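Home Interviews Reviews Workshop Contact

A lighthouse novel and its 30 readers

The author of "Jarnutley" asked me not to print her name before the book is out, so in this text she is only the author. We spoke in Wiltmont for most of an afternoon, and she began with the bad chapter.

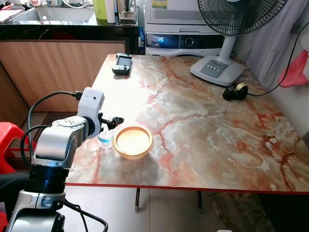
"Chapter nine was the one I defended the longest," she said. "In it the keeper's daughter reads all the old letters, one after another, and the reader must sit next to her and wait. I was in love with these letters. I had written them before I had any story."

The manuscript had 441 pages when she gave it to the reading circle of Dosell, the small press which will publish it. The circle has 30 members, and each of them sends back a written critique. She read all of them in one evening and then did not open the file for a month.

"Many readers wrote the same sentence in different words: I do not believe that the brother comes back to Phelan. At first I was angry. It is my town, I made it, so of course he can come back. But they were asking me why he comes, and on the page I had no answer. I had it only in my head."

Phelan is the fishing town where the whole novel takes place. In the early version the brother returned in the middle of a storm, without luggage, and was forgiven at breakfast. Now he writes first, and he gets no reply. The author thinks this is the best change in the book, although it cost her a scene on the ferry that she still misses.

I asked if she ever ignores a critique. "Yes, and I am not ashamed of it. One reader wanted a map. Another one wanted that the dog survives. The dog cannot survive - the last chapter stands on it." She keeps the comments she does not follow in a separate folder, and she looked into it again before each of the three later drafts. A remark about the keeper's way of speaking stayed there for two drafts before she accepted it. He was too polite, and all his sentences had the same length.

She also gives critiques to other writers, and I wanted to know how she starts them. "With a question, usually. If I write that a scene is slow, the writer will cut it. If I ask what the girl wants in this scene, maybe the writer will find that she wants something, and then it is not slow anymore."

And the letters from chapter nine? Two are left, both short. The daughter reads the second one on the stairs, with her coat already on. "I have the others in a drawer," the author said. "My editor knows which drawer, and she has forbidden me to open it until December."

Last updated: December

Contact the editors | Copyright Wiltmont Reading Pages | Back to top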